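El recuerdo en capas

Las plantillas digitales han cambiado la forma de hacer álbumes familiares. Quienes las usan hablan de menos gasto y más páginas terminadas, y también de carpetas que nadie sabe ordenar.

El álbum de recortes tuvo durante mucho tiempo una mesa propia. En muchas casas era la del comedor, ocupada desde la merienda hasta la hora de cenar por tijeras, cintas adhesivas, cartulinas y sobres con fotos reveladas. La versión digital de esa afición, que empezó copiando el aspecto del papel, tiene ya sus propias costumbres, sus tiendas y sus discusiones.

La unidad básica es la plantilla. Se trata de un archivo con huecos preparados para las fotos, un fondo y varios adornos, cada uno en su capa. El usuario coloca sus imágenes, cambia colores, escribe un título y guarda. Una doble página que a mano pide una tarde puede quedar lista en 20 minutos si las fotos ya están elegidas. Elegirlas es otra cuestión, y suele llevar mucho más.

Domia, un estudio pequeño que vende papeles y marcos digitales, publica una colección nueva cada 4 semanas. Su catálogo reúne más de 53 conjuntos, desde fondos con textura de lino hasta alfabetos dibujados a lápiz. Los más descargados son los sencillos: rayas, lunares, papel cuadriculado. Las colecciones temáticas, como las de Navidad o las de vuelta al colegio, se venden mucho durante unas semanas y después apenas se mueven.

Wattimena trabaja de otra manera. Ofrece una suscripción con acceso a todo el fondo y un foro donde los miembros enseñan sus páginas. En agosto propuso a sus usuarios montar un álbum de verano con solo 6 plantillas, repetidas tantas veces como hiciera falta. La idea era frenar la acumulación, una queja habitual en el foro. Hay aficionados que guardan miles de elementos y usan siempre los mismos.
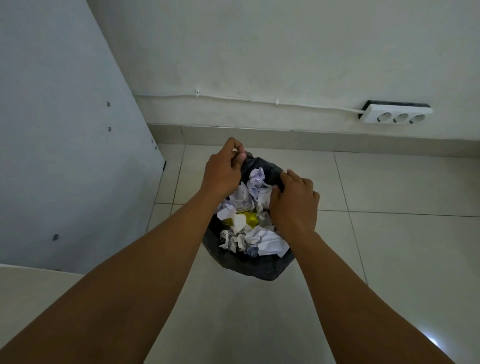

El paso del papel a la pantalla rara vez es completo. Quien lleva años con la afición conserva cajas de retales, pegatinas a medio usar y pruebas de impresión con el color equivocado, y tarde o temprano llega el día de hacer limpieza. Es una tarea poco agradecida, con las dos manos en el borde de una bolsa de basura negra llena de papel arrugado casi hasta la boca. Antes conviene apartar lo que merezca escanearse: un papel de regalo antiguo, una entrada de cine, una hoja con letra de los abuelos. Un escáner doméstico a 300 puntos por pulgada basta para reproducirlos a su tamaño. Si se piensa ampliarlos, es mejor subir a 600.

Los objetos escaneados dan a las páginas digitales algo que los conjuntos comprados no tienen. Una etiqueta de equipaje o el plano doblado de una ciudad sitúan un viaje mejor que cualquier avión dibujado. Para integrarlos se recorta el fondo, se corrige un poco el contraste y se añade una sombra muy suave. El error más frecuente está en la sombra, demasiado oscura o caída hacia un lado distinto en cada elemento.

Las licencias son el punto menos entendido. Casi todos los conjuntos se venden para uso personal, lo que permite imprimir un álbum propio o regalar uno a la familia. No permite vender tarjetas hechas con ellos ni pasar los archivos a una amiga. Para trabajar por encargo existe la licencia comercial, más cara y con condiciones que varían de una tienda a otra. Algunas limitan el número de copias y otras piden citar al autor. Leer el documento que acompaña a la descarga lleva un par de minutos y evita reclamaciones.

Luego está la impresión. Ilcombe, taller dedicado a álbumes de tirada corta, recibe a diario archivos con el texto pegado al corte o con fotos sacadas de un mensaje del móvil, comprimidas hasta perder el detalle. Recomienda dejar un margen interior de un centímetro, exportar a calidad máxima y pedir una prueba de una sola página antes de encargar el libro entero. En papel mate los tonos oscuros pierden algo de fuerza, de modo que las fotos de interior agradecen un poco más de luz.

Queda el orden de los archivos. El programa Numham permite etiquetar papeles y adornos por color, tema y autor, y quienes lo usan suelen empezar por el color, que es lo que se busca con más frecuencia al montar una página. Sin programa también se puede: una carpeta por tienda, otra para lo escaneado y una tercera con las páginas acabadas, todo duplicado en un disco externo. Las páginas se guardan en dos versiones, la editable con sus capas y una imagen plana lista para enviar al taller.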